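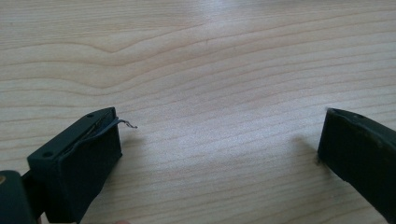
4.2 Coaching changes and home results

Mid-season sackings are the part of the data people ask about most, so we take them before the travel results. The sample is 3261 league matches, all lower division, from the 1961 season on. Cup ties out. Playoffs out too, except the two-leg ones at Grosovora, which were scored as league games by the league itself and we left them that way.

A change counts if the head coach left between matchday 5 and the last five matchdays. Caretaker spells under three games are folded into the next coach. This matters for Odby, where one season has four names on the team sheet and only one real appointment.

Figure 3. Points per home game, ten matches before and ten after a change, by club. Dashed line is the club's own season average.

The bounce is there. It is small and it is mostly gone by the sixth home game. Clubs that changed coach after a run of home defeats improved, but so did clubs with the same kind of run who kept their man, and the gap between the two groups is narrow. Regression to the mean does most of the work here, as earlier studies of top divisions have argued. Away games show nothing we would want to defend.

Achterberg is the odd one. Results there rose after every change and stayed up for the rest of the season. We checked the fixture list, and the run-in was easier in most of those years (weaker visitors, two derbies moved to neutral ground). With opponent strength added the effect drops by half. Still positive. We don't have a good explanation and the number of changes is too low to push it.

Attendance. Gates went up by over 200 for the first home match under a new coach, then fell back. At Peta the average gate is only 800, so that is a real jump in the noise level, and it is tempting to tie it to the points. The timing doesnt fit well, the best results come in games three and four when the crowd is already back to normal.

Missing data: gate figures for Odby stop each April in the older records, reason unknown. Those matches stay in the points model and drop out of the attendence one. Running both on the smaller set gives the same signs, wider intervals.

Transfers in the same window are not controlled for. See 4.4.

We use cookies to improve your reading experience. Accept all | Manage settings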